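Date: December 6, 2021
Subject: Re: [gripper-upkeep] how often do you swap finger pads?

Radomír Vávra wrote:
> We have the Zarnier fingers with black foam on the inner faces. The
> foam gets ragged and I can't decide when it's time. Do you change
> one side or both? And does it matter what glue you use? The
> Krajčí sheet only says "replace when worn," which is no help at all.

Hello Radomír, and hello to everyone else who has been quiet since November,

I'm so glad you asked, because I have been meaning to write this down for our own bench at Grastton and kept putting it off. I always change both sides, even when one still looks decent. A fresh pad against a tired one closes off center, and then you spend a whole afternoon blaming the linkage (ask me how I know).

As for when, I go by the edges more than the middle. Once there are flaps sticking out past the plastic or little strips hanging down, they start catching on whatever you pick up, and thin things like spoon handles get dragged a bit as the fingers open. Ours are well past that point, I'm sorry to say, and I have new foam cut and waiting.

The old foam comes off best if you unscrew the tips first and work at a table with good light. I slide a plastic scraper under one corner and go slowly — a metal blade will gouge the face, and the new pad never sits flat after that. Wipe off the leftover glue with alcohol and let it dry completely. I use the double-sided sheet from Fuvaritz, press each pad for 2 minutes, and then leave the whole thing alone for 12 hours. Yes, it's dull waiting, but the one time I rushed it a pad slid sideways on the very first grab!

While you're in there, have a look at the pivots on the arms and wiggle each one by hand. Any play you can feel there will show up twice as large at the tips. Our log has us at 315 cycles on the current arms with no trouble, so I just brush the dust out and close everything up again.

One more thing about glue: please skip the instant kind. It soaks into the foam and makes a hard crust, and you lose the very softness you wanted the pad for.

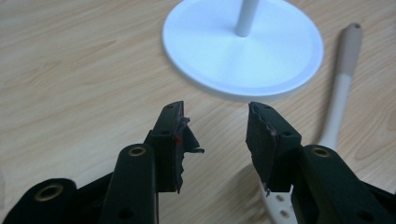
I'll put the new pads on tonight and let you know how the Fuvaritz sheet holds up this time. If you want my cutting template, Radomír, just say so and I'll mail you a paper copy along with a bit of spare foam.

Warm wishes to all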